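Features > Home & Work > Small Spaces

The Big Table Problem
October | By the Features Desk | 14 comments | 86 shares

I love a big pale table. I love it right up to the moment it fills with little boxes and trays and I can't find a place to put my coffee!
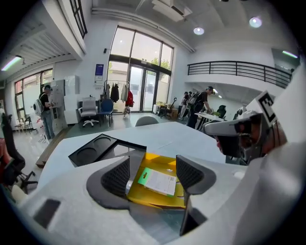 My deskmate at Candholm says the trouble is never the table, it's the packaging, and that I should get everything out of its box the minute it comes through the door. Fair enough (she's tidier than me). But I like a box. A bright yellow one with a flat little package in it is easy to spot from across the room, and when I unpack things right away the small parts go wandering.

So we tried a compromise over in the Arine studio, where the table is shared and chairs drift in from everywhere. Boxes stay, but only open ones. Trays stay too, and I've gotten fond of the black kind with round recesses, great for screws, or mints. Anything still sealed by 4 p.m. goes up on the shelf.

The first round took me 90 minutes and I moved up to 100 things, half of them twice. I was so pleased with myself! Then a delivery from Huver came and we were back to elbows and cardboard by lunch.

I still do it most afternoons, radio on, usually with a snack. The sealed stuff goes on the left end of the shelf, and the right end is for whatever I haven't made up my mind about yet.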